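Gripper pads again

Quick one because I have to be out the door by 4 and I promised a couple of people I'd write this up. Foam pads on the hand-held gripper. How I swap them, how I set the thing up after, what I got wrong.

Background for anyone new: I look after the hand tool we use for collecting pick and place runs on the shelf cell. Same fingers as the ones on the arm, camera on top, you hold it and do the task yourself. The arm learns from that later. Which means if my pads are off, the arm's idea of the job is off too, and then everybody looks at me. Fair enough.

So the pads. I write down cycles in a notebook (paper, yes). The last set got to 600 closes before I pulled them. They looked fine from the top. Pull one off and the back half was squashed flat, the front still had bite. You get a grip that rolls. Pick up anything narrow and it tips toward the back of the finger. I'd been blaming the operator for that. The operator was me.

New foam is from a roll I bought off Vusari, the textured kind. The old stuff was Grukomwood's and it was OK, a bit softer, but they stopped cutting it in the width I need and I'm not trimming strips with a box cutter at night any more. Did that in January. Still have the scar.

Swap goes like this.

Unplug first. I know.

Peel from the front edge. Slowly. If it tears, and it will, you're left with a skin of glue and black crumbs. Plastic scraper, then alcohol on a rag, then wait. Really wait. I gave it 2 minutes once and the new pad walked sideways the same afternoon. Now it's 30 and I go do something else.

Back the finger screws off a hair before you press the pad on. Not out, just loose. Lets the finger find its seat when you close the gripper on a flat block. Close it on the block, hold, tighten one screw a little, then the other, then back to the first. Don't crank the first one all the way down, the finger cocks and you'll never see it, you'll only see it in the data a week later.

Then the block stays in the jaws overnight if I have the time. Usually I don't.

Next is the check against the stand. Ginevra Pace got me into this habit and I complained about it for a month and now I do it every time. I put the metal shelf stand on the table, the tray and post one, and bring the gripper in low with the fingers open. What I want is the two pads in view, one on each side, and the stand sitting between them where I can see it. If one finger eats a lot more of the view than the other, the camera mount has shifted and I start over from there.

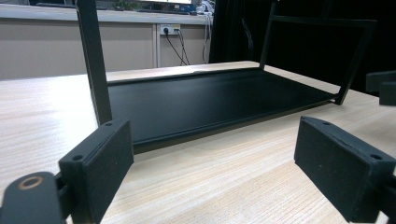
Low approach on the shelf stand, both pads in view. Left finger overlaps the foot of the post a little.

The overlap on the left depends on where you're standing so I don't get excited about it. I move over a touch and look again. What bugs me more is the shine. Pale table, overhead lights, and there's a bright patch right in front of the tray. Black stand on a light table is great. Black stand in front of a black curtain is not great, the side frame more or less vanishes except for a bit of edge. I've asked for a gray curtain. Pagano in facilities says gray is on a list. We'll see what the list is.

For now what I do is check the post and the tray, since those stand out fine, and leave the side frame alone. If you need the frame for your alignment, turn the stand around so it's in front of something light. Took me way too long to think of that.

Other stuff while I'm at it:

Screws. Check them every session. Just put a driver on each one and feel it. I don't use threadlocker on these, I take them off too often. Rorkodlow (the guy on the forum, you know who you are) swears by a tiny dab of the weak stuff and he may well be right, but I chewed up a screw head that way and I'm not over it.

Foam dust. Gets everywhere. Blow it out before you close up, it collects at the bottom where the finger meets the link and then the thing feels gritty when you squeeze. I thought I had a bad bearing and had the whole body apart on the kitchen table before I noticed. Dust. Took an evening.

Lens wipe. Do it after the pads and not before, your hands are filthy by then and you'll touch it. I always touch it.

Logging. I write the pad change in the run notes with the run number, so if things go weird you can look back. This last change went in at run 122. If you're using the shelf runs and see the grip get suddenly better after that, thats why. If it gets worse please email me instead of telling everyone at lunch.

One thing I havent solved. The right pad wears quicker than the left. Every set, same side. I'm right handed and I suspect I lean the tool without knowing it, so I tried a session lefty and it was so bad I threw the runs out. Might be the linkage. Might be that the right finger always lands first. I'm going to mark the pads with a silver pen next time and see which part goes flat. If anybody has a better idea, comments are open, I'll get to them tonight or tommorow.

Ok, 3:50. Gotta run. Spare pads are in the drawer under the bench, the cut ones, please don't take them off the roll.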